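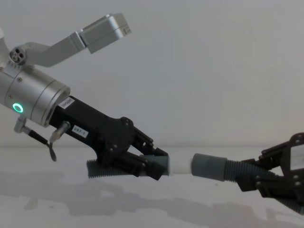
Hose stretched out lengthways

Hose keeps its curl, any tips before I fit it?

pondlife_terry
Hi all, been reading on here for ages but first time posting in this bit. I've got a long flexible hose to go in behind the units and it's been living coiled up in a bag since March. The run is a fairly straight one with a single bend near the sink end, and every time I offer it up the thing tries to wind itself back into a circle (and takes a jar of screws with it, ask me how I know). Do I just force it in and tighten up, or is there a trick to getting the curl out? It came from Wilum, part number 1661 if that helps anyone. Didn't come with any instructions.

grubscrew
Don't force it. If you do the ends up while it still wants to twist, the twist ends up in the joints and one of them will work loose on you. Lay it flat somewhere warm overnight with a book on each end. Did mine on the landing, everybody tripped over it, worked fine.

marrowfat
Books, yes. I use two bags of rice! Also give it a turn or two by hand before you leave it, the opposite way to how it was coiled, so it relaxes past straight and then comes back a bit. And have a feel along it for soft spots while you're there, because if it's been folded in a bag you want to find that out on the table and not lying on your back under the sink.

pondlife_terry
Good shout, hadn't thought of that. How hard should I be bending it to check?

marrowfat
Gently. You're feeling for anywhere it gives more easily than the rest, you're not trying to snap it.

Baloyi_Pete
Going to disagree with the overnight thing. Bowl of hot tap water, ten minutes, straighten it, leave it to cool. I've done loads like that and never had one go wrong. Life's too short to have a hose on the landing.

grubscrew
Depends what it's made of though, Pete. Some of the cheap ones don't like it and the liner comes away from the outside. You can't tell by looking.

Baloyi_Pete
Tap water isn't going to hurt a hose that's meant to have water going through it.

grubscrew
We don't know it's rated for hot! He hasn't said.

Anel Zwane
Check the length before you do anything else. I bought a 600 mm one for a gap I'd measured at 600 and of course once it went round the bend it was short. Had to order again from Pirnow and wait 6 days with a bucket under the tap. Measure along the route with a bit of string — round the corner and all — then add 100 mm so it isn't pulling on the ends.

pondlife_terry
String is a great idea, I'd only measured straight across. Just done it and I've got slack to spare, phew.

marrowfat
Not too much slack or it'll sag and rub on the back of the cupboard. A clip halfway along sorts that. The Durnach ones are fine, just don't nip them up tight.

pondlife_terry
Going with books tonight, sorry Pete. Does it matter which end I do up first?

Anel Zwane
Awkward end first, finger tight, then the easy one, then go back and do both properly. Hold the hose still with your other hand while you turn the nut.

Baloyi_Pete
Agree with that at least. New washers as well, don't reuse the old ones.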